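Print this page | E-mail this page

Vollen Tableware Collection: README

Overview

The Vollen Tableware Collection is a photographic and written record of everyday drinking vessels and small tableware, maintained by the Wodis household objects programme at Bernbridge. It is intended for teachers of design, for students who need reliable reference material on ordinary domestic objects, and for anyone preparing teaching sheets on the handling and care of tableware.

The present release is version 3. It contains 200 object records. Each record consists of a written entry and one or more photographs. Version 2 remains available on request to those whose work refers to its numbering, which was revised for this release.

Scope

The collection covers mugs, cups without handles, tumblers, small bowls, saucers and egg cups. Plates, serving dishes, cutlery and cooking vessels are outside its scope and are held by the Ridgeway reference store under separate terms. Objects were selected because they are in common use. Rarity, value and maker were not considered, and the collection should not be used as a guide to any of them.

Mugs form the largest group. They are divided by the form of the handle (loop, strap, ear, or none) and secondly by the profile of the wall. Where a handle shows features of two forms, both terms are entered and the one judged to be dominant is placed first. A loop handle made from a flat, broad section is therefore entered as "loop, strap". Users searching for either term will find the record.

Contents of a record

Every written entry uses the same fields, in the order given below.

Object type: a single term from the word list supplied with the release.
Outer colour: a plain description, with a second colour where the handle differs from the wall.
Inner surface: colour and finish as they appear to the eye.
Rim: width, and whether it is lighter or darker than the wall.
Handle: form, section and point of attachment.
Condition: chips, cracks, staining or wear, where these have been observed.
Setting: the surface on which the object was photographed.
Notes: any further remark the cataloguer considers useful.

Colour terms

Colour is recorded in everyday words. Cataloguers are asked to use compound terms such as "grey-green" where a single word would mislead, and to add "pale" or "dark" where it helps. No commercial colour reference has been applied. Pale greens and pale blues have caused the most difficulty in review, particularly where a handle catches more light than the wall beside it, and the two words "mint" and "aqua" are treated as equivalent for the purposes of searching.

The inner surface is always described separately from the outer wall. A mug seen from overhead shows a good deal of its interior and very little of its outside, and early entries in the collection suffered from descriptions in which the two had been run together.

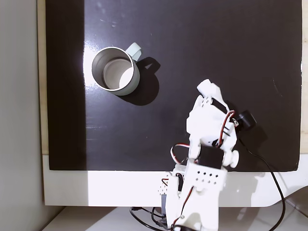

Material is entered only when the object has been examined in the hand. Entries prepared from photographs alone use the phrase "metallic in appearance", "glazed in appearance" or similar, and the material field is left blank. Users are asked to preserve this wording when quoting from the records. A smooth grey interior may belong to a steel vessel, to an enamelled one or to a glazed ceramic, and the photograph by itself does not settle the matter.

Surfaces and lighting

Objects are placed upright unless the note says otherwise. The preferred surface is a plain dark board, against which a pale rim or handle can be read without difficulty. Dark boards do, however, reflect light, and bright patches may appear on the surface close to the object. These have not been retouched. A bright patch on the inside of a vessel should likewise be read as reflected light and must not be recorded as a change of colour or as wear.

Shadows are retained. The shadow of a handle may be of use in judging how far it stands out from the wall, although it can distort the shape considerably, and measurements should never be taken from it.

Viewpoint

Photographs taken from overhead are included for all vessels with a handle. This view shows the opening, the base of the interior and the direction in which the handle projects. It gives little indication of height. Where height matters to the user, the written entry should be consulted, and if no height is given the object should be treated as unmeasured.

Known limitations

In 23 records the handle field was completed before the present word list was adopted, and the older terms have been kept. These records are marked "old list" in the notes field.

The coverage of children's tableware is thin. Glass is under-represented, chiefly on account of the difficulty of photographing it on the boards then in use at Bernbridge.

Condition has been recorded by several hands and the threshold for mentioning light wear is not uniform. The absence of a remark on condition does not mean that an object is free from damage.

Preparation and review

The word list was drawn up by Sunita Van Dusen, who also edited the entries for mugs and handleless cups. The remaining groups were edited by Tadeusz Piątek. Each entry was read by a second person before release. Disagreements over colour were resolved by entering the broader of the two terms proposed, and disagreements over handle form by the rule set out under Scope.

Terms of use

The collection may be used without charge for teaching, private study and non-commercial publication, provided that the name of the collection and the version number are given. Photographs may be cropped for layout. They may not be altered in colour, as the written descriptions would then no longer correspond to them.

Permission for commercial use must be sought in writing from the Wodis programme office at Bernbridge before publication.

Corrections

Corrections are welcome and should quote the record number, the field concerned and the wording proposed. Suggestions affecting the word list are held over until the next revision. Those concerning a single record are entered when the files are next updated, which is normally in April.

Suggested citation

Vollen Tableware Collection, version 3. Wodis household objects programme, Bernbridge.

Print this page | E-mail this page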